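Hineo site, staff and automation meeting
January, started 2.10pm, upstairs room
Present: packing, returns, office, facilities, two from the Sumari project side. Apologies from goods in (short today)

1. Last minutes
Agreed. One correction, the returns rota was never signed off, it was only talked about. Chair to amend.

2. Where we are with Sumari
Trial carries on to the end of the quarter. Box handling first, floor pick-up after that. Up to 200 boxes a shift is what Hurkau quoted us at the start, packing say we are well short and the target sheet should come down off the wall until the figure is looked at again. Agreed, comes down today.
Handovers still the slow bit. Person holds box, waits, lets go, waits again. Packing asked if the wait can be shorter. Project side looking at it but want more handovers logged first.
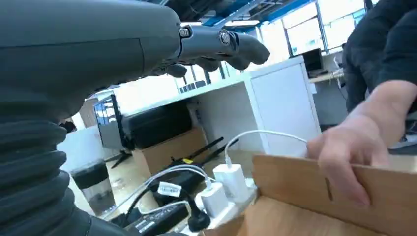 Packing also asked who is down as responsible if a box is dropped at handover. At the moment the form only has room for a staff name. Not acceptable to the floor. Form to be changed so a drop can be put down to the machine, and no drop in the trial period goes on anyones record.

3. Jobs and hours
Asked straight out, are posts going. Management answer: no posts removed during the trial, 18 people on the packing rota now and 18 at the end of it. After that not promised. Floor want this in writing, not just in the minutes. Management to send letter.
Evening shift worried about losing the overtime. No answer today, carry to next meeting.
Minder role (standing with the machine, stopping it, resetting) is being done on top of normal work. 20 minutes at a time was what people signed up for, some have done a whole morning. Agreed: rota for it, proper break after, and to be counted as skilled time. Rate still to be argued.

4. Training
Ojala doing the second course, half day. Stop button, safe distances, what to do when it stalls. First course was too much slides and not enough hands on, several people said so. Nights staff haven't had either. Must be done before anyone on nights is asked to mind it.

5. Floor and tidiness
Chairs to go back under desks at end of shift. Leads to be kept out of walkways, facilites to price up covers. Anything found on the floor gets picked up by whoever sees it, don't leave it for the machine to practice on unless it's been set out for that.
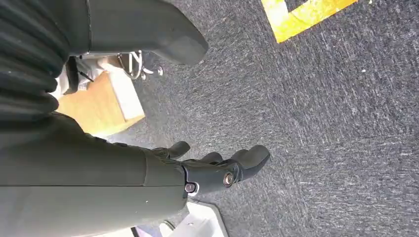

Can staff refuse to be minder? Anyone can say no without giving a reason, and goes back to their usual station on the same pay. To be put in the letter under item 3.

6. AOB
Noise from the compressor, again. Facilities chasing.
Canteen microwave, one of the two is dead. Office ordering.
Returns want to be told when trial times change, found out twice by turning up. Office to put changes on the board by noon the day before.

Actions
Management: letter on posts and minder refusal
Office: new drop form, minder rota, microwave
Project side: handover wait, revised box figure
Facilities: lead covers, compressor
Ojala: dates for nights course

Closed 3.25pm. Next one same room, February, time tbc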